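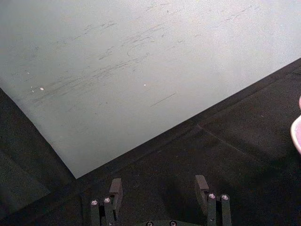

Aisling Geraghty has taught adults to write by hand for 11 winters, in a room over the post office in Dalholm. Most of her students can type faster than she can. They come to her when they have to sign something, or when a grandchild can't read the birthday card.

"People say their handwriting got bad," she said. "Usually it just stopped. They quit at 16 and picked up a pen again at 50."

Her course runs from January to May and costs 400 for the term. The first two weeks are spent on posture and grip. Students draw slanted lines and loops, and no letters at all. Some of them hate it.

"One man told me he had paid to scribble," Geraghty said. "He stayed, though. He writes to his sister in Trornham now."

She learned the method from Antigoni Rallis, a retired sign painter who made her copy the same lowercase "a" 500 times before moving on to "b." Geraghty asks for less. She does insist on pencil for the first month — soft lead, nothing mechanical — and on paper without lines.

Her oldest student so far was 102 and wanted to label her own photo albums. She finished 2 of them before the term ended.

Geraghty doesn't think schools should go back to grading penmanship. "I got bad marks for mine," she said. "It put me off for years."

Sign-up for the next term opens in the fall, and the evening class at 6:30 usually fills first.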